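Backdrop (event decoration)

A backdrop is a sheet of cloth, paper, board or other material hung or stood behind a person, table or stage at an event. It hides whatever is behind it and gives the area a plain or decorated surface.

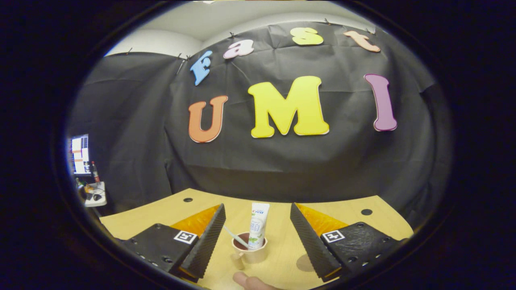
The word comes from the theater, where a painted cloth was dropped from above at the back of the stage. Outside the theater it now covers most flat hangings used at parties, school events, weddings, trade fairs and portrait sessions. A backdrop differs from a banner in that a banner is mainly meant to be read, while a backdrop is mainly meant to be stood in front of. Many hangings do both jobs.

History

Painted cloths were in use on European stages by the seventeenth century. Early ones were hung in pairs that slid apart to change the setting. The single rolled or lifted cloth became common later, as theaters were built with more height above the stage.

Portrait photographers took up the idea in the nineteenth century. Studios kept painted canvas showing gardens, libraries and columns, and sitters chose one before the picture was made. Traveling photographers used lighter cloths that could be rolled around a pole and nailed to a wall or the side of a cart. The writer Augustina Amegashie, in her survey Cloth Behind the Sitter, argues that the move from studio to home decoration came by way of these traveling cloths, which were often left with families as payment or sold when worn out. Eifion Llewellyn disputes this and points to church halls, where curtains were already being dressed with paper letters and greenery for harvest suppers.

Materials

Cotton muslin is the traditional cloth. It takes dye well and hangs softly, but it creases when folded. Polyester creases less and weighs less, and is often sold as a ready-made panel. Velvet and velour absorb light and are used where a deep, even black is wanted. Felt is cheap and does not fray when cut.

Paper is sold in wide rolls for studio use. It gives a smooth surface with no folds, though it tears easily and the lower end has to be trimmed once it gets dirty. Foam board and corrugated card are used for standing panels.

Black is a common choice for cloth that will carry lettering, as most colors show up against it. It also shows lint and chalk dust more than gray does.

Hanging

Backdrops are hung from a rail, a stand or the wall itself. A stand usually has two uprights and a crossbar, with sandbags on the feet. The cloth may have a sleeve sewn along the top edge for the bar, or it may be held with spring clamps.

On a wall, the usual fixings are hooks, clips, tacks and removable adhesive strips. Cloth hung from separate points sags between them, and the sag grows with the distance between points and the weight of the cloth. Kekeli Mahama's handbook for school halls recommends a batten along the full width for heavy fabric – the Hedau method, after the hall where she first used it. Tall hangings may also need weight in the hem.

Wrinkles are removed by steaming the cloth after it is up. Some decorators gather the cloth on purpose so that creases are lost among the folds.

Lettering

Letters for backdrops are cut from card, foam, felt or thin wood. They are attached with pins, double-sided tape, hook-and-loop dots or a few loose stitches. Tape holds poorly on velvet and fleece, and pins are preferred there. Heavy letters pull the cloth forward and may be hung on thread from the top bar instead.

Words can be set in a straight line, a slope or an arc. For an arc, decorators often place the middle letters first and work outward. Salamatu Odoi, who taught display work at Aryee, advised chalking the line on the cloth and standing at the door to judge it before fixing anything.

Care and storage

Muslin and polyester can be machine washed in cool water if no paint or glue has been used. Velvet is normally brushed. Cloth keeps best rolled on a tube at least 3 inches wide, although most household backdrops are folded and boxed. Foam letters dent under weight and should be stored flat.

Backdrops used in public buildings may have to meet fire rules. Treated cloth generally carries a label, and some treatments wash out and must be renewed.

See also

Stage curtain
Bunting
Bulletin board
Photo booth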